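그림자는 왜 생길까?

안녕, 친구들! 나는 어릴 때 밤마다 벽에 손으로 토끼를 만들면서 놀았어. 손가락 두 개만 쫑긋 세우면 토끼 귀가 되거든. 그런데 손을 전등 쪽으로 가져가면 토끼가 갑자기 곰만큼 커지는 거야! 그게 너무 신기해서 잠도 안 자고 놀다가 혼난 적도 많아. 오늘은 그 그림자 이야기를 해 줄게.

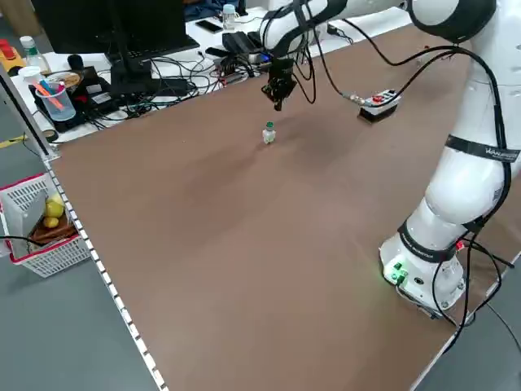
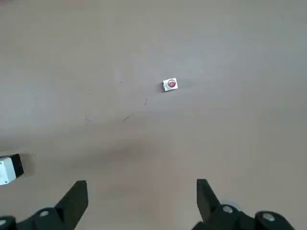
그림자를 이해하려면 먼저 빛이 어떻게 움직이는지 알아야 해. 빛은 공기 속을 똑바로 나아가. 길을 가다가 책이나 컵 같은 물건을 만나도 옆으로 휙 돌아가지 못하지. 그러면 물건 뒤쪽에는 빛이 덜 닿는 자리가 생기고, 그 자리가 어둡게 보여. 그게 바로 그림자야. 방 안의 그림자는 운동장 그림자처럼 또렷하지 않을 때가 많아. 두 번째 사진의 탁자 아래쪽을 봐. 어두운 얼룩이 부드럽게 퍼져 있어서 어디부터 어디까지인지 선을 긋기가 어렵지? 나는 이런 흐릿한 어둠을 찾아내는 걸 참 좋아해.

가장자리가 흐릿한 그림자는 어떻게 만들어질까? 전등이 넓적하면 빛이 여러 곳에서 한꺼번에 출발해. 어떤 자리에는 전등의 왼쪽에서 나온 빛만 닿고, 또 어떤 자리에는 오른쪽에서 나온 빛만 닿아. 빛이 조금만 들어오는 자리는 아주 캄캄하지도, 아주 환하지도 않아. 이렇게 어중간하게 어두운 부분을 '반그림자'라고 불러. 빛이 하나도 안 닿는 깜깜한 부분은 '본그림자'야. 이름이 좀 어렵지? 나도 처음엔 자꾸 헷갈렸어.

그럼 낮에 밖에서 보는 그림자는 어떨까? 아침에는 해가 낮게 떠 있어서 그림자가 길쭉해. 점심때가 되면 해가 높이 올라가고 그림자는 짧아져. 저녁이 되면 다시 길어지지! 1월처럼 추운 겨울에는 한낮에도 해가 여름보다 낮게 떠. 그래서 똑같은 점심시간이라도 겨울 그림자가 여름 그림자보다 더 길어. 옛날 사람들은 막대기 그림자가 움직이는 걸 보고 시간을 알아냈대. 그렇게 만든 시계가 해시계야.

집에서 해 볼 수 있는 실험도 하나 알려 줄게. 손전등이랑 지우개, 하얀 종이만 있으면 돼. 방을 어둡게 하고 종이를 벽에 붙여. 손전등을 벽 쪽으로 비추고 그 사이에 지우개를 들고 있어 봐. 지우개를 손전등 가까이 가져가면 그림자가 쑥 커지고, 벽에 가까이 대면 작고 또렷해져. 내 토끼가 곰만 해진 것도 같은 까닭이었어! 손전등을 친구 눈에 비추면 안 되고, 밖에서 그림자놀이를 할 때도 해를 똑바로 쳐다보면 절대 안 돼.

실험을 해 봤으면 그림자 모양을 연필로 따라 그려 봐. 나는 가위 그림자를 그렸더니 꼭 부리가 긴 새 같더라. 다음에는 비 온 뒤에 뜨는 무지개 이야기를 들려줄게!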